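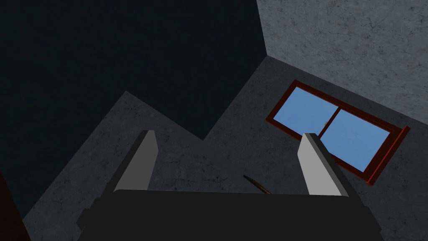 Wrist view from the sim. Gripper fingers, window behind, stick between them.

gotutham-sim

Simulated wrist camera episodes for a small two-finger gripper, plus the scripts that made them. Goes with the real arm we're building on the back bench at the Vidal workshop. Sim side is mostly Faustine Mallet, arm and gripper hardware is Faustino Ocampo. Yes, we know about the names.

Last edited 2018-05-18. Things move, check the changelog file before you pull.

Status

Works on our two machines. Not packaged. Installer script is half done, don't use it. The real arm has 6 joints wired and homing OK, gripper still prints a bit crooked so the fingers don't close flat. Sim fingers do close flat. Keep that in mind if you train on this and then try it on hardware.

What's in here

episodes/ - the recorded runs, one folder each
scenes/ - room files, textures, loose objects
scripts/ - recording, replay, cleanup
calib/ - camera offsets for the sim wrist cam and the real one
bench/ - wiring notes and print files for the arm (messy)

542 episodes in the main set. Another 786 in episodes/old from before we fixed the camera mount angle. Don't mix them. The old ones have the camera sitting too far back and the crop is different.

Each episode folder has:

frames, numbered from zero
joints.csv, one row per frame
grip.csv, finger opening, 0 is shut and 1 is all the way open
note.txt, whatever whoever recorded it felt like typing

Some note.txt are empty. Some are in French. Sorry.

The room

One room, gray concrete-ish texture on the surfaces, a window with a red-brown frame and two flat blue panes. The panes are just a color, there's nothing outside. Lighting is flat, no cast shadows. We tried shadows and the recording dropped frames on Ocampo's laptop so they're off for now.

Very dark patches in some views, no texture in them at all. The first picture has a big one, upper left. If you're doing anything with background segmentation you'll want to mask those or at least know about them. On the list.

The window helps more than we expected, by the way. Everything else is gray on gray, and the feature matcher in Simik kept losing its place whenever the window went out of view. If you make your own room put something colored in it.

Objects

Mostly thin stuff. Sticks, brushes, dowels. Thin things are what the real gripper will have to deal with on the bench, so that's what we practiced with. Object names are in scenes/objects.txt and a couple are spelled two diferent ways, the loader accepts both.

Running it

1. Get the Simik viewer going first, version 7. Older ones open the scene but the wrist cam points at the floor.
2. Copy scenes/ into the viewer's data folder.
3. Run scripts/record.py with a scene name and an output folder.
4. Drive with a gamepad. Left stick moves, triggers open and close.
5. Hit start again to stop and save.

Replay is scripts/replay.py plus the episode folder. If the gripper jumps on frame one that's normal, it starts from the home pose and snaps over.

Real arm

Controller board is an Ultar, flashed with our own firmware (bench/firmware). Power it from the bench supply, NOT the usb. We cooked one that way. Joint order in joints.csv matches the wire labels, base is 1. Sim and real use the same order but joint 4 is flipped in sim, so multiply by -1. This should be fixed in the export and isnt yet.

Limits for each joint are in bench/limits.txt. Please read before sending sim trajectories to the real thing. The sim will happily go through the table.

Known problems

- base rim of the gripper hides whatever is right up against it in the wrist view, so object ends go missing
- fingers cover things too, no second camera yet
- timestamps drift on long episodes
- grip.csv has a stray header line in the middle of a few files, cleanup.py removes it
- objects can sink into surfaces if you press hard

Not recorded: force, audio, depth. Depth might come in May if Faustine gets the exporter working.

Using it

Go ahead, any purpose, say where you got it. If you print the gripper use the files in bench/print/new, the other folder has the bad hinge. Bugs go in the tracker or on the paper taped up next to the drill press. Paper gets read sooner.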